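Aus der Softwaregruppe: Rulten plant jetzt um Kabel herum

Mit dem Stand vom März ist der Planungsteil von Rulten auf eine neue Hindernisdarstellung umgestellt. Die bisherige Version kannte nur konvexe Hüllen, die aus der segmentierten Punktwolke erzeugt wurden. Für Obst, Gemüse und die meisten Haushaltsgegenstände reicht das aus. Dünne, langgestreckte Objekte fielen dagegen entweder ganz durch den Filter oder wurden zu einer einzigen großen Hülle zusammengefasst, die den halben Tisch sperrte. Beides führte zu unbrauchbaren Plänen, im ersten Fall mit Kontakt zum Kabel, im zweiten mit Abbruch wegen fehlender Lösung.

So-ying Chiu hat die Wahrnehmungskette deshalb in 2 Zweige aufgeteilt. Der erste arbeitet wie bisher auf der Tiefeninformation und liefert Hüllen für kompakte Körper. Der zweite arbeitet nur auf dem Farbbild, sucht linienförmige Strukturen, verfolgt deren Mittellinie und gibt sie als Polylinie in Tischkoordinaten aus. Für die Höhe wird angenommen, dass das Kabel aufliegt. An Übergängen zu einem Gehäuse gilt diese Annahme nicht, dort wird der letzte Abschnitt der Polylinie auf die Hülle des angrenzenden Objekts projiziert und mit einem größeren Sicherheitsabstand versehen.

Der Planer erhält die Polylinie als Kette von Kapseln. Die Kollisionsprüfung bleibt damit analytisch und verursacht kaum Mehraufwand gegenüber dem alten Stand. Neu ist außerdem eine Unterscheidung zwischen harten und weichen Hindernissen: Ein Kabel darf überquert, aber beim Absenken nicht unter den Fingern eingeklemmt werden. Umgesetzt ist das als Zusatzbedingung, die nur in der Anfahrphase des Griffs aktiv ist. Für die freie Bewegung oberhalb der Szene wird sie nicht ausgewertet, die Pfade bleiben entsprechend kurz.

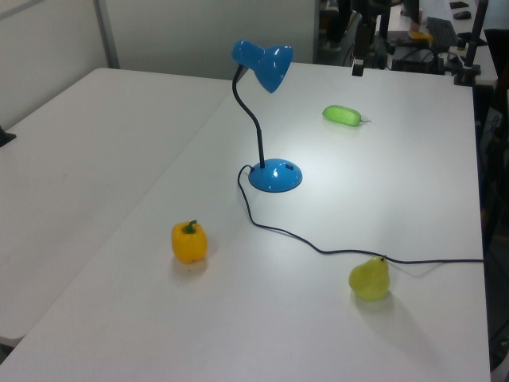

Testszene mit Schreibtischlampe, Paprika, Birne und grünem, gurkenförmigem Objekt. Das Netzkabel verläuft dicht hinter der Birne.

Die Szene gehört zu einer Reihe von 9 Anordnungen, die Chih-ming Hsueh für die Regressionstests zusammengestellt hat. Schwierig ist hier vor allem die Birne. Ihr dunkler Stiel steht im Bild unmittelbar neben dem schwarzen Kabel, und die Linienverfolgung neigte in frühen Fassungen dazu, den Stiel als Abzweigung zu werten. Der Griffkandidat von oben wurde daraufhin verworfen, obwohl er geometrisch zulässig war. Seit die Verfolgung Abzweigungen unterhalb einer Mindestlänge ignoriert, tritt der Fehler in den Tests nicht mehr auf. Die Mindestlänge ist in der Konfiguration einstellbar und sollte bei anderen Kameraabständen neu bestimmt werden.

Ein zweiter Punkt betrifft den Schwanenhals der Lampe. Er ist ebenfalls schwarz und schmal und wird vom Farbzweig zunächst wie ein Kabel behandelt. Die Zuordnung erfolgt jetzt über die Tiefe: Liegt der größere Teil einer Linie über der Tischebene, geht sie als starres Hindernis in die Szene ein. Glanzstellen auf dem blauen Schirm erzeugen weiterhin Lücken in der Tiefenkarte. Sie werden aufgefüllt, bevor die Hülle berechnet wird — bei stärkerer Beleuchtung ist das Ergebnis allerdings noch nicht stabil.

Die Ansteuerung über Lundden ist von der Umstellung nicht betroffen. Das Nachrichtenformat wurde um ein Feld für Polylinien erweitert, ältere Clients lesen darüber hinweg. Wer eigene Auswertungen auf den Szenendateien betreibt, muss den Parser auf Version 4 anheben. Aufzeichnungen im alten Format lassen sich mit dem mitgelieferten Skript konvertieren, Polylinien werden dabei nicht nachträglich erzeugt.

Offen sind noch 3 Punkte:

Kabel, die sich selbst kreuzen, werden an der Kreuzung getrennt und als mehrere Objekte geführt.

Helle Kabel auf weißer Tischplatte werden nur unzuverlässig erkannt.

Bewegt sich ein Kabel während der Ausführung, wird der Plan nicht aktualisiert. Eine Neuplanung erfolgt erst mit der nächsten Aufnahme.

Der Zweig ist im internen Repository freigegeben. Fehlerberichte bitte mit Szenendatei und Planerprotokoll an So-ying Chiu, Vorschläge für weitere Testanordnungen an Chih-ming Hsueh.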